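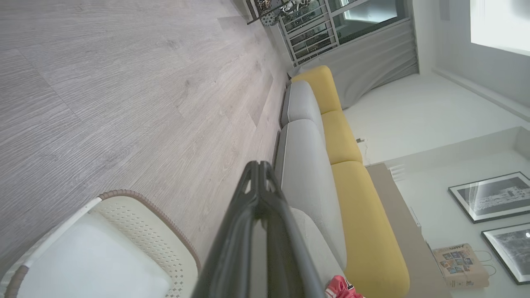

Sofa and chair, light gray plank floor.

Ticket 3187: island transfer missing from guest itinerary
Opened: Monday, March 9, 2026
Reported by: Estrella Cárdenas, Alvarado guest desk
Product: Umico trip planner
Priority: normal

Symptom
Itineraries that include the Brinditz ferry show the crossing on the overview page but not on the day page. The PDF sent to guests is built from the day page, so it goes out with no boat time and no pier name. Bookings without a ferry print correctly.

Steps to reproduce
Open any two-island booking. Add the Brinditz crossing to day three. Save, then print. The transfer line is blank. 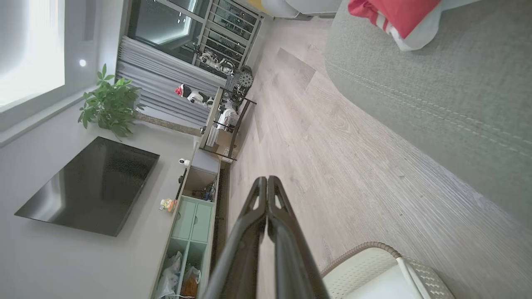
Log
Cleared the itinerary cache and printed again. No change.
Checked the route table. The Brinditz route has a 40 minute crossing time and a valid pier code at both ends.
Moved the crossing to day two. Line prints. Moved it back to day three, line blank again.
Day three in the test booking also holds the Rotel lighthouse walk, which has a 3000 character description. Removed the walk — transfer line prints.

Cause
The day page cuts all content after a fixed text limit. Transfers are placed last, after activities, so they are dropped first.
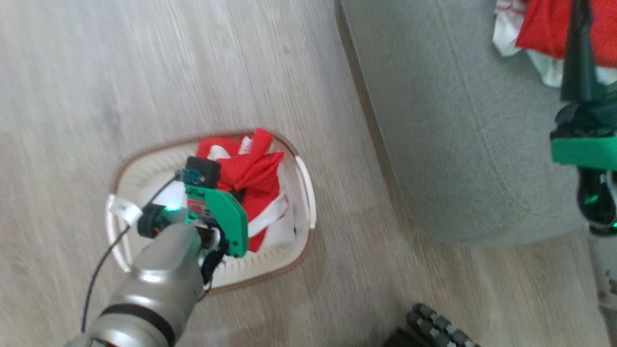
Workaround
Keep activity descriptions under 1250 characters on any day with a ferry, or enter the crossing as a note at the top of the day. Guests already holding a PDF need a new copy.

Status
Fix to place transfers ahead of activities is planned for the June release. Ticket stays open until then.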